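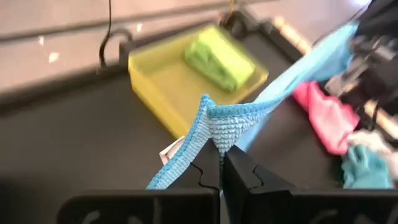

Re: [tidineck-build] Fingers slipping on cloth

Date: 2023-10-20

Perihan Dursun wrote:
> The old flat fingers on my Zurari arm let go of thin fabric every
> time I lift. Did you change the shape or just the rubber? And is
> the wrist camera worth the extra cable?

I changed the shape. The new pair is black, with jigsaw-style cutouts along the inner edges, and I use them on microfiber cloths. The light blue one is a good test piece because the weave is nubby and the corner pulls up to a point when the fingers close on it. Watch for the tag. If a finger comes down on it you are gripping the tag and the hem at different thicknesses.

Print them at 34 percent infill. I went through 2 sets at less than that and both cracked at the base.

The camera is worth it — I set the closing position from it now. The yellow tray stays on the dark gray bench and I put the folded cloth in there. The second arm works from the right side. I still have to slow both of them down, as the picture smears when they move together.

Finger files are in the Pledholm folder, September version. Ignore the Barta ones, the screw holes are wrong.

Perihan, which servo do you have at the wrist?

We use cookies to keep the list archive working. Accept | Settings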